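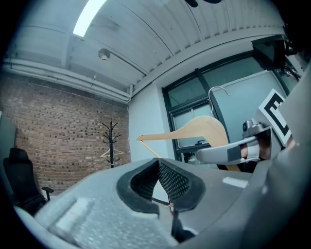 Frequently Asked Questions: Outpatient Visits at Lasstead Clinic

January
By Milovan Vidmar, Office of Patient Services

Print this page | E-mail this page

These answers apply to scheduled outpatient visits at the Lasstead main building and at the Dunne Street annex. Patients of the Girka Children's Unit should follow the instructions mailed with their appointment letter, which differ in several respects.

How early should I arrive?

New patients are asked to arrive 30 minutes before the appointment time. Returning patients should allow 15 minutes. If you are having blood drawn before you see your clinician, the laboratory desk opens at 7 a.m. and does not take reservations.

What happens if I am late?

Patients who check in more than 20 minutes after the scheduled time may be asked to reschedule. The front desk will first ask the clinician whether the visit can be shortened or moved to later in the same session. Visits that include a procedure cannot be shortened.

How do I cancel or change an appointment?

Call the scheduling line at extension 3207 or use the Lernuvine patient portal. Please give at least one full business day of notice. For a Monday appointment, this means the preceding Friday before noon. Messages left on a clinician's voicemail are not treated as cancellations.

Is there a charge for a missed appointment?

No charge applies to the first missed visit. After a second missed visit within a year, the clinic may require a telephone confirmation before any further appointment is booked. Patients enrolled in the assistance program are subject to the same rule.

What should I bring?

Bring a photo ID, your insurance card, and a current list of your medicines with the dose and the time of day you take each one. Include vitamins, eye drops, creams, and anything bought without a prescription. If you cannot prepare a list, bring the containers themselves. Patients referred from another practice should also bring the referral letter unless it has been sent electronically.

Should I eat before my visit?

You may eat and drink normally unless your appointment notice says otherwise. If you have been told to fast, plain water is permitted. Patients who take insulin or other medicine for diabetes must speak with a nurse before fasting, even for a routine test.

May someone come into the exam room with me?

Yes. One adult may accompany you. The clinician may ask to speak with you alone for part of the visit. Interpreters do not count toward the limit and are provided at no cost when requested at the time of booking.

Where do I leave my coat and other belongings?

Coats may be hung in the alcove beside Room 315. Please keep wallets, telephones, and medicines with you. The clinic does not accept responsibility for items left in common areas.

When will I receive my test results?

Most routine blood results are posted to Lernuvine within three business days. Imaging reports generally take five. Results may appear in the portal before your clinician has reviewed them. If a result requires prompt action, you will be called at the number on file, so please confirm that number at each visit.

How do I request a prescription refill?

Ask your pharmacy to send the request directly. Allow two business days. Certain controlled medicines cannot be refilled without a visit, and the pharmacy will tell you if this applies.

Can I obtain a copy of my records?

Submit a signed release form to the records office. Portal copies are free. Paper copies are free for the first 50 pages, and files of over 500 pages are supplied on disc only.

Whom do I call outside office hours?

The nurse advice line, extension 2100, is answered from 5 p.m. to 8 a.m. and on weekends. For chest pain, trouble breathing, sudden weakness, or heavy bleeding, call 911.

Contact: Office of Patient Services, Lasstead Clinic | Copyright Lasstead Clinic. All rights reserved. | Back to top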